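How to Get Clean, Even Greys with Ordinary Pencils

Jun 12, 2021
By Maarten Kramer 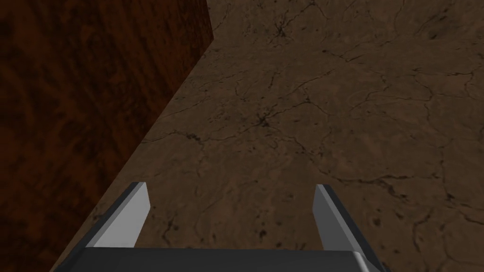 Pale grey inner face, much darker bevelled edge.

I spent years drawing with one HB pencil and wondering why everything I shaded looked like a wet footpath. All middle, no light and no proper dark! If that's you, grab a cuppa, because we're going to make a value strip and then use it to shade a plain box, and by the end of the arvo you should have a drawing with some actual punch in it.

What you'll need

A 2H, an HB, a 2B and a 4B pencil. Mine are from a Misix tin that cost me $29, but singles from the newsagent are fine and you can skip the 2H if you've got a light hand (I haven't).

A few sheets of cartridge paper. Please don't do this on 80 gsm printer paper. I've tried, and the surface goes shiny and stops taking graphite right when you're getting to the interesting bit.

A kneadable eraser, a normal white eraser, a ruler and some masking tape. Also a scrap sheet to rest your hand on, which I forget every single time and then spend ten minutes cleaning up after my own palm.

Step 1: Rule up the strip

Draw a rectangle 18 cm long and 2 cm high, then divide it into nine boxes of 2 cm each. Run masking tape along the top and bottom edges so you get crisp borders. Press the tape on your jumper a couple of times first to take some of the stick off, or it'll lift the paper when you peel it.

Leave the first box blank. That's your paper white and it's the lightest thing you'll ever have, so get used to guarding it.

Step 2: Do the darkest box next

I know it feels backwards. Go to the far end and fill box nine with the 4B, as dark as you can get it without crushing the paper. Lay down one layer of strokes, turn the page a quarter, lay down another, turn it again. Four light layers will give you a deeper, flatter dark than one heavy one, and you won't get that silvery glare.

Once both ends are in, you've got your whole range sitting in front of you and the rest is filling in the gaps.

Step 3: Find the middle

Box five is the tricky one. Use the HB and keep layering until it looks halfway between the two ends. Squint at it! Squinting knocks out the fiddly detail and you'll see straight away whether it leans to one side. Mine is nearly always too light on the first go, and I'd guess yours will be too.

Step 4: Fill in the others

Boxes two and three are 2H territory, box four is HB with a soft touch, six and seven want the 2B, and eight is 2B with a bit of 4B over the top. Hold the pencil well back from the point so you can't lean on it. If a box goes too dark, dab it with the kneadable eraser. Don't rub, just press and lift, and reshape the eraser when it gets grubby.

Peel the tape off slowly, pulling it away from the drawing at a low angle. Very satisfying.

Step 5: Put it to work on a box

Stick a matchbox or a tea tin on the table with a single lamp off to one side. Turn the ceiling light off, otherwise you get two sets of shadows arguing with each other. Now sketch the outline very lightly and pick three numbers off your strip, one for each side you can see. I usually start with two for the top, five for the front and seven for the side facing away from the lamp.

Write the numbers on the faces in faint 2H if it helps. Then shade each face flat, the whole way to the edge, before you fuss over anything else. No outlines! Where a two meets a seven you'll see the edge perfectly well without a line around it.

Step 6: Soften and sharpen

Look along the edge nearest the lamp. On most boxes there's a thin bright sliver where the corner is slightly rounded, and you can lift that out with the kneadable eraser pinched into a wedge. Then find where the shadow on the table touches the box and push it one step darker. Further out, let it go lighter and fuzzier. I do this with the side of the 2B and a lot of patience, or with a cotton bud when the patience runs out.

If it still looks flat

Check that you've used something darker than a six. My first dozen boxes lived entirely between three and five, and I was convinced they were dramatic. Cut a small hole in a bit of white card, hold it over one face of the drawing, then hold it over the matching spot on your strip. The number you've used is often not the number you meant.

I keep my strip taped inside the cover of my sketchbook (a battered Stanari one with half the pages falling out) and I redo it whenever I change paper. Give the finished page a light spray of fixative outside, well away from the washing.

Comments

Vanhove: Doing the darkest box second fixed this for me. I'd been creeping up from the light end and running out of dark at box six.

pencilcase80: Can you use a mechanical pencil for the light boxes?

Maarten Kramer: You can, but the lines stay visible. Try it in tiny overlapping circles.

Jools: My tape ripped the paper, then I read the jumper bit. Colour me embarrassed!

Contact | © 2021 Preltgate Drawing Notes | Back to top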